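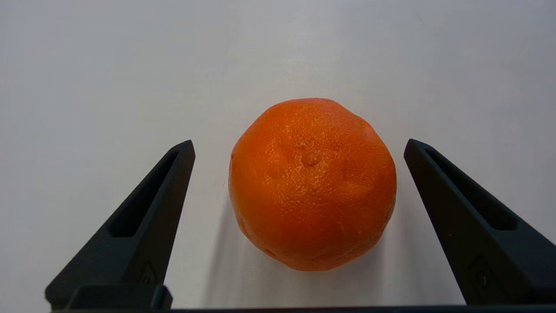
Parnarwood wicker fruit tray, reviewed by Océane Sawatzky
23 Feb 2024

I own 16 objects that were sold to me as fruit bowls. Most of them hold keys, one holds other bowls, and the Mendoza wire thing from last August holds a grudge, having left a grid on every pear I gave it. So I came to the Parnarwood tray with modest hopes and a bag of mandarins.

It is a shallow rectangle in dark brown wicker, with sloping sides, rounded corners and a thick braided rim. The shape is the selling point. A deep bowl lets you forget what's at the bottom until it introduces itself by smell. In this one, everything sits more or less where you can keep an eye on it.

Looks: very good, in the way that dark wicker on a white table is hard to get wrong. Even a lumpy mandarin, all dents and creases, comes off as something from a nicer household.

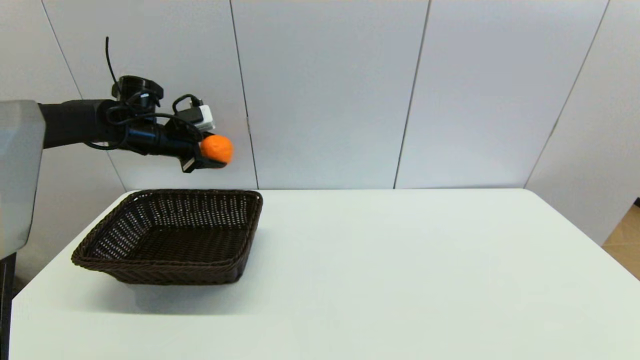 A mandarin-sized orange ball and tray. The braid runs the whole way around the rim.

Complaints, then. Crumbs and bits of leaf go into the weave and take up residence. I got most of them out with a dry pastry brush and gave up on the rest. The flared sides also take more counter than you expect, so measure first — I didn't, and the toaster has had to move.

It cost me 50 dollars, a lot for a place to put fruit. My sister Rochelle has the Aden one in pale willow, paid less, and mentions it. Hers wobbles.

Two months in, mine is holding its shape and I've stopped looking at other bowls. Four stars. The fifth is somewhere in the weave with the crumbs.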